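Newsletter > Members' Corner > Good Practice
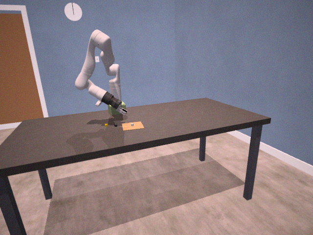 Our house rules for simulated pick-and-place tasks have grown up in bits and pieces over the years, and since the last edition went out in December I've had a good many kind notes asking for them to be gathered in one spot. So I sat down with a large pot of tea and the Grerniline folder (which is a bit of a jumble, I'm afraid) and tried to put the whole lot in order. The first rule is the one newcomers most often skip: dress the room before you touch the arm. A door, a wall clock, a bare stretch of table off to the right, all of it should be settled and saved before anybody starts fiddling with grip settings. It's a dull afternoon's work, I know, but you'll be so glad of it when you come to compare your runs with somebody else's.

The second rule is about the target area. Our friends at Sudholm like to mark theirs with a thin outline, and I do see the appeal, but we ask for a flat mat or panel in one plain colour that stands out well from the tabletop. Please name that colour in your task sheet, and please use the same word for it every time! We had one set come in where the target was "orange" on the first page, "tan" on the second and "the pad" for the rest of it, and poor Tarun Vashisht spent the better part of a morning working out whether there were two targets or one.
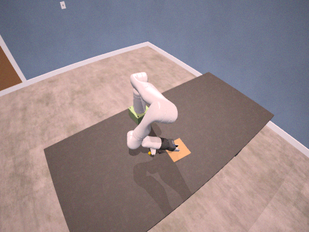
The arm folded low, with its fingers over the orange square.

Tarun has since written us a naming guide, bless him, and it runs to only 2 pages, so there's really no excuse for leaving it unread. It covers colours, sizes and which side of the table you mean when you say "left" (always the left of the saved main view, never the left of the arm). If you're sharing work with the Solanki group, send them the guide as well, as their own habit is the other way round and we've all been caught out by that at least once.

Now, views. Every run should be saved from at least one fixed position that takes in the whole arm and one that looks along the gripper, and the label for each goes in the log next to the run number.
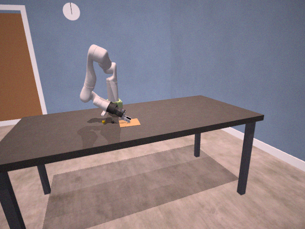
Keep the fixed ones fixed, too. I know how tempting it is to nudge things a little for a nicer angle, and I've done it myself, but once you have 18 views saved under the same label and no two of them match, the label isn't worth very much to the next person. If you do need to move one, give it a new name and leave the old one alone.

Lighting comes under the same heading. Leave the shadows switched on, even where they fall across the target. The Trunside set, with its 2912 runs, was very nearly all made with shadows off, and it was a lovely tidy thing to look at, but our members found it hard to use alongside anything else. 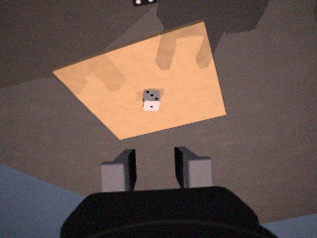

Small objects want a word of their own. Where a task uses dice, the sheet should say whether the face that ends up on top matters or not, and if it doesn't, say so plainly. Write down where each object begins, and what is to happen if one gets knocked off the table altogether. We stop the run and keep the record, marked as stopped. Please don't delete those! They're often the ones people write in and ask me for.

The gathered rules carry the date March 2025 on the cover, and I'd ask everybody to bin older copies. Corrections are most welcome, and if you've a better way of writing up the gripper settings I'd dearly love to see it before the next edition goes to print.

2 comments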